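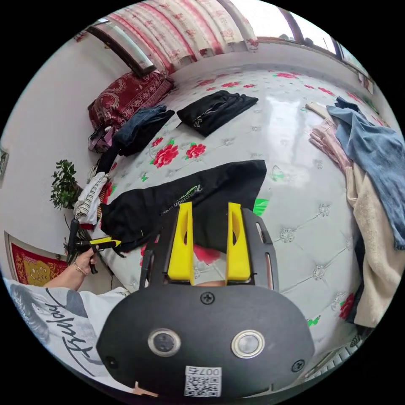 ## Washing a mattress cover without shrinking it

Tue 28 January

I have kept a log of fabric dimensions before and after washing for two winters. Bedding is the awkward category. Mattress covers are made from several layers with different shrink rates, and the care label describes the worst of them.

The cover in this test is a tufted one, white with red roses. The label had been cut out by a previous owner, so I treated it as a cotton face over a synthetic fill and started cold.

### Setup

The machine is a front loader, a Lenz, bought used from the appliance place in Hillport. It has a bulky cycle that I don't trust. The drum fills too low and the middle of a folded cover gets very little water. I use the delicate cycle with the extra rinse turned on and the spin set to the second-lowest speed.

Detergent was Zilton liquid, half a cap. Powder collects in the dimples around the tufts and doesn't rinse out in cold water.

### Measurements

I mark a length on the underside with two basting stitches and measure between them on a flat floor. Marking is more reliable than measuring edge to edge because the binding curls.

| Stage | Length between marks |
|---|---|
| Before washing | 300 cm, on the diagonal |
| After cold wash, line dried | 298 cm |

A loss of 2 cm on that length is acceptable. The corners still reach.

Wakana Mizuno wrote to me after the last post to point out that a diagonal measurement mixes lengthwise and crosswise shrinkage. She is correct. I will add a separate pair of stitches in each direction before the February wash. The diagonal figure stays in the log so that it can be compared with the earlier entries.

### Drying

Line drying took most of two days indoors. The fill holds water along the lower edge, so the cover has to be turned end for end at least once. I hang it over two parallel lines with a gap between them. Over a single line the fill shifts toward the ends and leaves a thin band at the fold.

The dryer is an option on the air-only setting for the last stage. I ran it for one short session with no heat and found no change in the marks. I have not tested low heat on this cover and don't plan to.

### Loose ends

- The Vuria clips I bought for the line leave a crease in anything quilted. Plain wooden pins don't.
- Red dye: I put a white cotton square in with the wash to check for bleed. It came out white. The first rinse is where I would expect trouble, and this cover is well past its first rinse.
- The kitchen scale stops at 500 g, so I have no wet weight. A luggage scale is on order.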